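Two-finger gripper or just a pusher rod for sorting small blocks?

Posted by Ashok Shakya, 2nd February

Hi all. I've got a small arm on loan from work until the end of the month and I'm trying to settle what goes on the end of it before I sink any more evenings into code. The job is simple enough: mixed toy blocks on a flat board, get them grouped by colour. I have a Mustimura two-finger gripper (second-hand, a bit sticky on the left jaw) and I've also had a go with a plain rod that just shoves things along. The gripper is lovely when it works, but it knocks the neighbours over whenever two blocks sit close together. The rod never drops anything, obviously, but the blocks spin and wander off. I ran each for 21 goes last night and the gripper finished 13 of them, the rod 18. Am I mad to be thinking of sticking with the rod? The controller is a Zudum, if that makes any difference.

pellworth

Not mad at all. I'd go with the rod if you only need them grouped. Grippers are more faff than they're worth unless you have to lift something.

Clean the jaw though, mine was full of fluff.

Dunstan_K

I went round this exact loop in October, so you get the long version, sorry!

First thing, your 21 goes aren't really enough to choose on. I thought my gripper was hopeless after one evening and then found I'd set the approach height wrong, so it was coming down on the tops of the blocks every time. I ended up doing 762 pushes and grasps between the two before I trusted any of it (my other half was very patient). The gripper was better for anything standing alone, and the rod was better once things bunched up, because you can slide into a gap that a pair of fingers won't fit in.

Second, look at the end of your rod. A square end catches on corners and gives the block a kick. A rounded tip is much kinder. Keep it just clear of the board as well - if it's dragging on the wood you'll get judder and blame the controller for it.

Third, shapes matter more than I expected. Cubes behave if you push the middle of a flat side. Cylinders roll off the tip if you're even slightly off centre, and stars are a pain because a point swings round and you've got a different shape to push than the one you planned for. What I do now is lay out a mix with a couple tucked in close together and start the rod beside those.

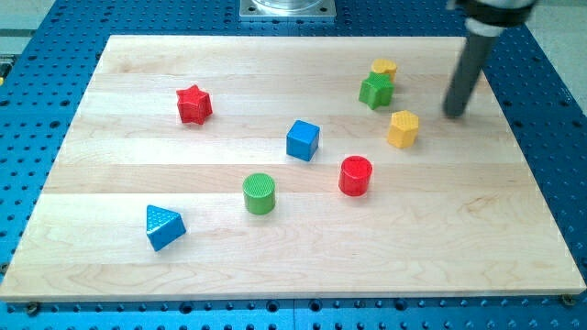 I also take short pushes, look again with the camera, then push again. Slower, but the spinning you mention pretty much went away for me. I was using the Bae camera on a bracket over the table and it was fine once I'd turned the desk lamp off. The Cirkar one gave me sharper edges but I never got it to start up reliably, so back in its box it went.

On the Zudum, check whether you've left the speed ramp on its default. I haven't used that one myself, but on the controller I have, the arm sets off so sharply that the first contact is more of a tap than a push. Turning that down did more for me than any change to the rod.

If you do want to keep the gripper in play, try it with the jaws shut and use it as a pusher. It's a bit wide and you'll lose some of the gaps, but you can separate the clump and then open up and grab, without swapping anything over.

Ashok Shakya

Thanks both. Fluff confirmed in the left jaw, quite a lot of it. I'd not thought of pushing with the jaws shut, so I'll try that tonight with the ramp turned down. My rod has a square end, by the way, so that's probably my wandering cylinders. Does anyone know if a rubber cap would do, or will it grip too much?

pellworth

Rubber grabbed a bit on mine. I'd just file the end round.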